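The sorting bench at Soslow: gallery

Soslow is a small returns warehouse. Stuff people send back lands here, gets looked at, and goes back on a shelf or in the bin. Until April all of that was hands, mostly the same hands, mostly the same motion. Now one bench has an arm on it and the rest of us are still working out what our jobs are. Quick gallery, captions written on a lunch break, sorry in advance.

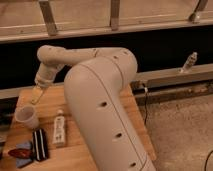 Mixed returns are the worst part of the job and always were. No two alike, no box that fits, and you pick each one up, turn it, put it down, 371 on a bad shift. Boxes of the same thing are easy, any belt can do boxes. What we needed help with is a bench like this one – a cup, a squeeze tube, a folded cloth, something small and red and shiny. The arm gets the mixed bench. People get the judgment calls, at least thats the plan.

What changed first was the wrists. Fewer braces in the break room. What changed second was the talking. Used to be 2 of us on a bench, chatting all shift. Now it's one person minding the arm and the other one over at inspection, out of earshot.

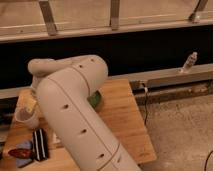 Gunilel wrote in after we posted the first batch of these: the sore wrists went away at our place too, but the pay grade didn't move, and minding a machine is harder on the head than people upstairs think. Ask for the training in writing before they need you, not after.

Fair. We did ask. Got a half day on stopping and restarting it, and a promise of more. The stopping part everybody knows cold by now. The restarting, less so.

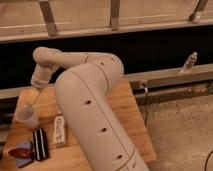 Mixed bench, gripper pointing down near the cup.

Pace is the other thing. On the old system you could feel a slow hour and nobody made much of it. Now every pick is logged and so is every time one of us steps in. Goodall – that's our name for the log screen, dont ask – shows it all in one long column. We got it agreed that stepping in doesn't count against the person. Took two meetings. Worth both of them.

Also new: someone has to set out the bench. Sounds like nothing. It's a real skill, spacing things so they're not piled up, cloth off to one side. The people who are best at it are the ones who did the most years by hand.

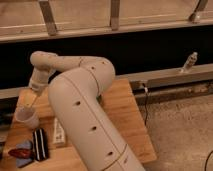
So the setup job now has its own line on the rota, and you can be signed off for it like you can for the forklift. First 50 hours count as training. The Nisar site does it the same way and swaps people around every couple of hours so no one is stuck watching all day. We're trying to copy that. Mornings it works, by 3 pm the rota has usually fallen apart and whoever is nearest ends up minding the arm til close.

Target for the bench is 600 items a day. More pictures when the second bench gets going.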